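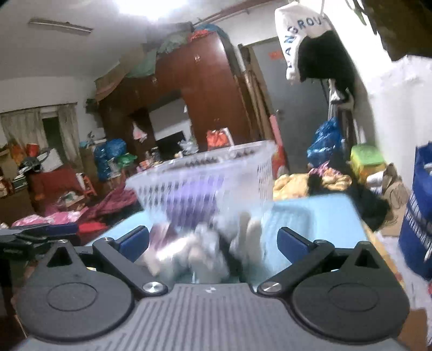
Aufnahmen mit Handgreifer in echten Wohnungen: Welche Regeln gebt ihr euren Leuten mit?

Nga Trịnh
2026-01-20

Hallo zusammen! Seit Oktober sammeln wir bei Stustero Vorführungen für Haushaltsaufgaben, alles mit handgeführten Greifern in bewohnten Zimmern. Wäsche in den Korb, Wäsche aus dem Korb, Sortieren auf dem Bett oder auf dem Tisch. Inzwischen sind es 3905 Durchgänge, und ich bin immer noch begeistert, wie unterschiedlich so ein Zimmer aussehen kann! Genau da liegt aber mein Problem. Unsere Anleitung stammt aus der Laborzeit: Hintergrund frei halten, gleichmäßiges Licht, nur die Gegenstände der Aufgabe im Bild. In einem Zimmer mit Schrank bis unter die Decke, Tüten obendrauf und Kleidung an der Wand kann man das vergessen.

Ich schreibe die Anleitung gerade neu und hätte gern gewusst:
Lasst ihr aufräumen oder bleibt alles, wie es ist?
Wie streng seid ihr bei Bewegungsunschärfe?
Was macht ihr mit lesbarem Text, also Aufdrucken, Schildern, Bildschirmen?

Bin für jede Hausregel dankbar, auch für halbgare.

Kenna Tosh

Tolles Thema, und bitte lasst die Zimmer so, wie sie sind! Wir hatten in Tolcombe anfangs auch eine Aufräumregel und haben sie nach ein paar Wochen gestrichen. Die Leute haben eine halbe Stunde geräumt, und am Ende sah jede Wohnung gleich aus. Jetzt steht bei uns nur noch:

Die Arbeitsfläche gehört zur Aufgabe, der Rest des Zimmers gehört den Bewohnern. Verschoben wird nur, was die Hand oder den Greifer behindert oder worüber man stolpern kann. Laufweg vorher einmal ohne Gerät abgehen, Taschen und Hocker aus dem Weg, Kabel sowieso.

Vor dem ersten Durchgang Backen ganz öffnen, ganz schließen, wieder öffnen. Dann Sichtprüfung: Sitzen die Schrauben an den Gelenken, liegen die Polster an den Fingerspitzen sauber an, ist die Linse frei von Fusseln? Bei Wäsche ist das mit den Fusseln kein Witz — wir wischen alle 10 Durchgänge.

Zur Unschärfe: Beim Anfahren darf es verwischen, das lässt sich in Innenräumen kaum vermeiden. Beim Zugreifen und beim Loslassen muss der Gegenstand scharf sein. Wir sagen den Leuten, sie sollen vor dem Schließen kurz innehalten. Danach mussten wir deutlich weniger verwerfen. Und helle Deckenlampen möglichst im Rücken haben, sonst regelt die Kamera alles andere dunkel.

Schau dir auch die Lage des Korbs an. Wenn er an der hinteren Kante steht, greifen alle mit gestrecktem Arm und kippen das Gerät. Ein Stück nach vorn geholt, schon sehen die Bewegungen viel natürlicher aus!

Alistair Yule

Einfach alles verpixeln, fertig. Machen wir bei Gillies auch so.

Catherine Tosh

Alles verpixeln würde ich nicht, dann ist ja die Hälfte der Wäsche weg. Ich kümmere mich bei Prikbridge um die Freigaben, deshalb nur zum dritten Punkt:

Einwilligung schriftlich und pro Haushalt, von allen Erwachsenen, die dort wohnen. Auch wenn nur einer beim Termin da ist. Mit hinein gehört, dass das ganze Zimmer zu sehen sein kann und nicht bloß der Tisch. Viele denken nämlich nur an den Tisch.

Bildschirme aus. Briefe, Medikamente mit Namensetikett, Fotos von Personen und alles mit Adresse kommen vorher in eine Schublade. Ein Schriftzug auf einem Shirt darf bleiben, solange er niemanden verrät (Vereinstrikot mit Nachnamen: weg damit). Spiegel und glänzende Schranktüren vorher prüfen, da taucht gern das Gesicht der aufnehmenden Person auf.

Wir haben einmal 263 Aufnahmen nachträglich durchgesehen, weil ein Umschlag auf der Kommode lag. Seitdem macht jeder vor Beginn einen langsamen Probeschwenk und sieht ihn sich mit den Bewohnern zusammen an. Dauert keine 5 Minuten und ist für die meisten sogar der spannendste Teil!

Und schreibt in die Anleitung, dass man jederzeit abbrechen darf, auch mitten im Durchgang. Bei uns steht das auf Seite eins.

Nga Trịnh

Großartig, danke euch! Das Innehalten vor dem Schließen und den Probeschwenk übernehme ich sofort. Kenna, wischt ihr trocken oder mit Tuch und Reiniger?

Kenna Tosh

Trocken, Mikrofaser. Reiniger nur abends und nie auf die Polster.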